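Foro Taller y Casa > Automatización > General
Tema: ¿Hay ya alguna máquina que recoja una habitación de niños?
Página 1 de 1

tornillo_flojo
Mensajes: 306
Abro hilo porque en el de aspiradores nos estábamos yendo del tema. La pregunta es sencilla: ¿existe hoy algo que coja cosas del suelo o de una caja y las ponga en otro sitio sin que yo esté delante? Me refiero a cosas distintas entre sí, juguetes, calcetines, mandos. El aspirador de casa limpia bien, pero primero tengo que recoger yo, y eso es la mitad del trabajo.

MartaG
No.
Bueno, en fábrica sí, si las piezas son siempre iguales y vienen en bandeja. En casa no he visto nada que se pueda comprar.

pegamento72
Discrepo en parte con Marta. En el almacén donde estoy (logística, turno de noche) tenemos desde febrero una célula de Dandbridge que saca artículos sueltos de un cajón. Cajas, botes, bolsas pequeñas. No va rápida, pero va. Lo que peor lleva son las bolsas transparentes y lo que queda pegado a la pared del cajón.

MartaG
¿Y cuántas veces por turno tiene que ir alguien a ayudarla?

pegamento72
Unas 6 en una noche normal. Si entra mercancía nueva, más.

MartaG
Pues a eso voy. En un almacén tienes a alguien para eso. En mi casa ese alguien soy yo.

Ramiro_Olot
Yo trabajo con esto, así que intento aportar algo. El problema de los juguetes es de los más feos porque no hay dos iguales. Una caja de cartón tiene caras planas y sabes por dónde cogerla. Un muñeco tumbado tiene patas, cola y cuello, y según cómo haya caído cambia todo. Además los objetos se tapan unos a otros y el propio brazo tapa lo que hay debajo cuando baja.
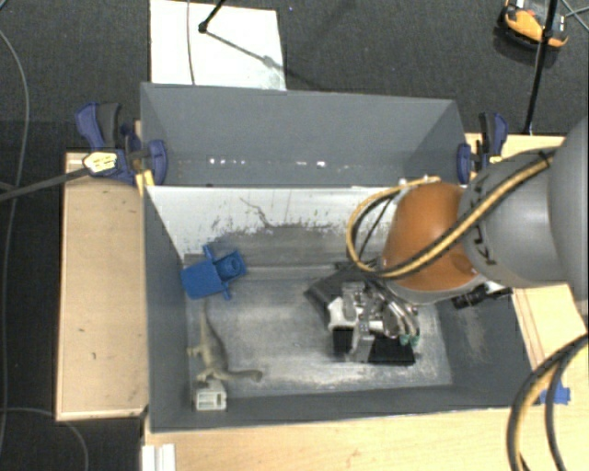
Brazo sobre el cajón gris. A la izquierda, la pieza azul, el dinosaurio y el objeto pequeño blanquecino.

En un cajón así el dinosaurio está de lado, con la cola hacia la pieza azul. Por el cuello o por el cuerpo se podría coger, por la cola yo no lo intentaría, los dedos resbalan hacia la punta. El blanquecino está contra la pared de delante y ahí la pinza tiene poco sitio para meter un dedo por detrás. Y lo negro que queda bajo la pinza, desde este lado, casi no lo ves entero.

tornillo_flojo
Gracias, Ramiro. ¿Y el suelo rayado ese es de los golpes?

Ramiro_Olot
No te sabría decir de dónde viene cada raya. En general los cajones de trabajo acaban así. Para la cámara es una molestia, una raya blanca larga puede parecer el borde de algo.

juanpe_ajustador
Yo en el taller probé una pinza de Jutard para separar retales y la devolví. Tardé más en enseñarle que en separarlos a mano durante un mes. Con tornillería de una sola medida habría ido bien, pero para eso ya tengo un vibrador que cuesta 40 euros de segunda mano y no se queja.

pegamento72
Es que una pinza sin un buen sistema de visión detrás no hace nada. Comparas una herramienta con una célula entera.

juanpe_ajustador
Comparo lo que puedo pagar.

SereB
Hola, soy Serena Benedetti, llevo una ludoteca y leo el foro por mi hermano. Nosotras recogemos cada tarde 30 cajas. Coger cada juguete es lo fácil. Lo pesado es saber a qué caja va, si le falta una pieza y si está chupado y hay que lavarlo. Si una máquina me vaciara el suelo en un cajón grande, sin clasificar, ya me quitaría un rato de estar agachada. No necesito que lo haga perfecto.

MartaG
Eso es otra cosa y me parece más razonable. Todo a un cajón y luego tú decides.

Ramiro_Olot
De acuerdo con Serena en el orden de las tareas, pero ojo: del suelo a un cajón es más difícil que de cajón a cajón. El cajón no se mueve, sabes la altura del fondo y el brazo está fijo. En una habitación la base también se tiene que mover, y hay alfombra, y hay niños. Lo de los niños es lo que lo frena de verdad, por seguridad.

tornillo_flojo
Entonces, ¿plazo? ¿Cinco años?

Ramiro_Olot
No doy plazos. Los di una vez y todavía me lo recuerdan.

pegamento72
Yo digo que en ludotecas y hoteles antes que en casas. Fuera de horario, sin gente.

juanpe_ajustador
Yo digo que en mi taller no lo veo. Y lo de Pearce que puso alguien en el otro hilo era un vídeo acelerado, lo pone en una esquina.

MartaG
Si alguien tiene una máquina así en casa, comprada y no de demostración, que lo cuente. Hasta entonces mi respuesta sigue siendo la del principio.

SereB
Pregunta de novata: ¿las de almacén lavan bien o se estropean con el desinfectante? Lo digo por las pinzas.

pegamento72
Las gomas de los dedos se cambian. El resto, con trapo húmedo. Te miro la hoja de mantenimiento esta noche y te lo pongo.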